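Kuto: Nachbarschaftszettel aus dem Frühjahr

Liesmich zur Textsammlung, Stand 17. Juli 2020

Kuto ist eine Sammlung von Zetteln, die sich Leute in der Siedlung Climwood während der Ausgangsbeschränkungen gegenseitig in den Hausflur gehängt, unter die Tür geschoben oder an den Apfelbaum im Hof geklammert haben. Einkaufsangebote, Dankeschöns, Rezepte, Klagen über Trompetenübungen, ein Fortsetzungskrimi, der von vier verschiedenen Händen geschrieben wurde und leider mitten im Verhör abbricht. Wir haben alles abgetippt, was man uns gegeben hat, und ich freue mich riesig, dass es jetzt in einer Form vorliegt, mit der auch andere etwas anfangen können!

Enthalten sind 737 Zettel aus 91 Haushalten, geschrieben innerhalb von neun Wochen. Die allermeisten sind deutsch, ein kleiner Teil englisch, türkisch oder gemischt (wunderbar gemischt, manchmal innerhalb eines Satzes).

Was drin ist

Die Sammlung besteht aus drei Dateien:

zettel.csv
Eine Zeile pro Zettel: Kennung, Woche, Hauseingang, Sprache, Kategorie, Volltext. Trennzeichen ist das Semikolon, Zeichensatz UTF-8. Zeilenumbrüche im Original stehen als senkrechter Strich im Text.

antworten.csv
Verknüpft Zettel miteinander, wenn einer erkennbar auf einen anderen antwortet. Das ist mein persönlicher Liebling. Man kann hier einer Unterhaltung über Sauerteig folgen, die im zweiten Stock anfängt und über den Hof in den Nachbareingang wandert.

kategorien.txt
Die Liste der Kategorien mit kurzer Erklärung und je einem typischen Zettel.

Kategorien

hilfe_angebot: Einkaufen, Apotheke, Hund ausführen, Pakete annehmen
hilfe_bitte: dasselbe von der anderen Seite
dank: auch Bilder von Kindern, wenn Text darauf steht
alltag: Wäsche, Müll, Treppenputz, Fahrradkeller
laerm: mehr, als man denkt, und fast immer freundlich
tausch: Hefe, Nudeln, Puzzles, Bücher, Nähgarn, Gummiband
spiel: Rätsel, Krimi, Fensterbingo
sonstiges: was sich nicht einordnen ließ

Ein Zettel hat immer genau eine Kategorie. Bei Mischformen gilt die, mit der der Zettel anfängt. "Danke für die Hefe, hätte noch jemand Gummiband?" steht also unter dank. Darüber kann man streiten, und wer eine bessere Regel hat, möge sich bitte melden.
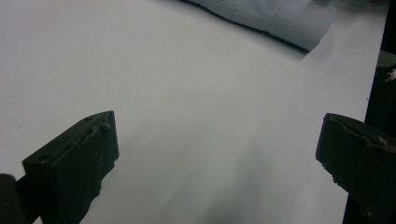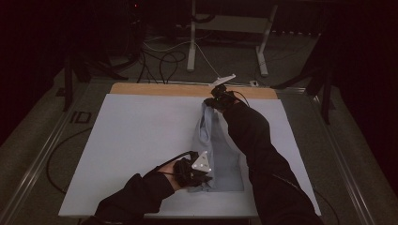 Hellblauer Stoff und eine weiße Fläche, auf beiden Aufnahmen.

Wie die Sammlung entstanden ist

Angefangen hat es mit einem Schuhkarton im Eingang C, in den alte Zettel gelegt wurden, wenn am Brett kein Platz mehr war. Daraus wurde ein Aufruf, und plötzlich kamen aus allen Eingängen Umschläge, Klarsichthüllen und einmal ein ganzer Ordner mit Trennblättern. Abgetippt wurde abends am Küchentisch, jeder Zettel von einer Person, gegengelesen von einer zweiten. Rechtschreibung und Zeichensetzung sind unverändert. Wo etwas unleserlich war, steht [?], bei ganzen Zeilen [Zeile fehlt]. Regen hat den Apfelbaumzetteln ziemlich zugesetzt.

Das Feld woche beruht zum Teil auf Schätzung. Viele Zettel tragen kein Datum, dann haben wir die Leute gefragt, die sie geschrieben haben, oder aus Antworten zurückgeschlossen. Geschätzte Werte sind mit einem s hinter der Zahl markiert. Beim Einlesen bitte aufpassen: Die Spalte ist deshalb Text und keine Zahl!

Einverständnis und Anonymisierung

Alle Haushalte, deren Zettel hier stehen, haben schriftlich zugestimmt. Zwei Familien haben einzelne Zettel wieder herausgenommen, das haben wir ohne Nachfrage gemacht und würden es jederzeit wieder tun. Namen sind durch [Name] ersetzt, Telefonnummern durch [Tel], Wohnungsnummern entfallen ganz. Spitznamen von Haustieren durften bleiben.

Trotzdem gilt: Wer in Climwood wohnt, wird manche Stimmen wiedererkennen. Bitte veröffentlicht keine längeren Zettel der Kategorie hilfe_bitte im vollen Wortlaut. In einigen geht es um Krankheit oder um Geld, und sie waren für einen Hausflur gedacht. Kurze Zitate sind in Ordnung.

Wofür man das brauchen kann

Die Schreibwerkstatt in Ronbridge hat mit einer frühen Fassung gearbeitet und daraus kleine Szenen gemacht, die ich am liebsten alle hier anhängen würde. Denkbar sind auch Unterrichtseinheiten, Lesungen, Untersuchungen zu Anrede und Höflichkeit (der Wechsel vom Sie zum Du lässt sich in manchen Eingängen richtig schön verfolgen) oder einfach ein Nachmittag auf dem Sofa.

Weniger geeignet ist die Sammlung für Aussagen darüber, wie es "den Leuten" im Frühjahr ging. Wer keinen Zettel schreibt, kommt nicht vor. Wer lieber geklingelt oder vom Balkon gerufen hat, auch nicht. Eingang F fehlt fast vollständig, dort lief das meiste über eine Chatgruppe.

Bekannte Macken

Einige Rezepte sind doppelt, weil sie abgeschrieben und weitergehängt wurden. Wir haben beide Fassungen behalten, die Mengenangaben weichen nämlich ab.
Der Krimi ist auf viele Zettel verteilt, die Reihenfolge steht in antworten.csv. Kapitel 5 existiert zweimal, mit unterschiedlichem Täter.
Türkische Sonderzeichen werden in älteren Tabellenprogrammen falsch angezeigt, wenn man beim Import nicht UTF-8 auswählt.
Zeichnungen sind nur als [Zeichnung] vermerkt.

Wie es weitergeht

Die Originale liegen trocken und sortiert im Thoroddsen-Haus und können nach Absprache angesehen werden. Im September soll eine zweite Fassung folgen, mit den Nachzüglern aus Eingang B und hoffentlich mit Scans der schönsten Handschriften. Korrekturen nehmen wir sehr gern entgegen, am besten mit Zettelkennung und der strittigen Stelle. Wer ein [?] entziffern kann, bekommt einen Platz in der Dankesliste!

Nutzung

Nicht kommerziell, mit Nennung von "Kuto, Climwood", unter Beachtung der Hinweise zu hilfe_bitte. Wer etwas daraus macht, schickt uns bitte einen Abzug. Wir hängen ihn in den Flur.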